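Action chunking (robot control)

Action chunking is a way of writing robot control software so that the policy – the bit of code that decides what the arms do – spits out a whole run of moves at once instead of a single one. I keep this entry up for the Plaltier wiki, and I've tried to write it the way I wish somebody had explained it to me!

The basic idea is easy. A plain policy looks at the camera, picks one tiny move, looks again, picks another, and so on. Small mistakes pile up, and the arm starts to dither. A chunked policy looks once and plans a short stretch, say 28 steps, then looks again and plans the next stretch. The motion comes out smoother, and the computer gets some breathing room between looks (handy if yours is as old as mine).

The catch is that the arm is partly blind while a chunk plays out. If a tomato rolls, the policy won't know until its next look. So most people run only the first part of each chunk and throw the rest away. Ilgın Yüksel, who wrote our first version, kept 4 steps out of every 28, and I thought that was terribly wasteful until I tried keeping all of them.
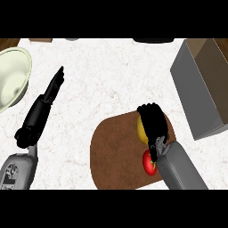
Wistska, 8/25/19

Kitchen tasks in simulation are where I do most of my testing, and the cutting board is my favorite. With the right gripper over the yellow item and the tomato so close to it, partly under the forearm, there's very little room for a sloppy plan. The gripper also hides most of the thing it's meant to pick up, so a fresh look from overhead tells the policy less than you'd hope. I like longer chunks for that last bit of the reach, though Sadia Mengal disagrees with me and has said so at length on the talk page.

Two-armed setups add a wrinkle. You can give each arm its own chunk, or put both arms in one. Our planner, Kazmi, does the second, so an arm that's just hovering still gets a full list of moves, even if they all amount to "stay put." It sounds silly, but it keeps the arms on the same clock – and I've had far fewer elbow bumps with it.

Where two chunks meet, you can get a jerk. The usual fix is blending: let the chunks overlap and average the moves, with more weight on whichever plan you trust. Kazmi leans toward the older plan by default. You can flip that in the settings file, and you probably should if things on your counter tend to slide.

See also: Danico (replay viewer), receding horizon control, temporal smoothing.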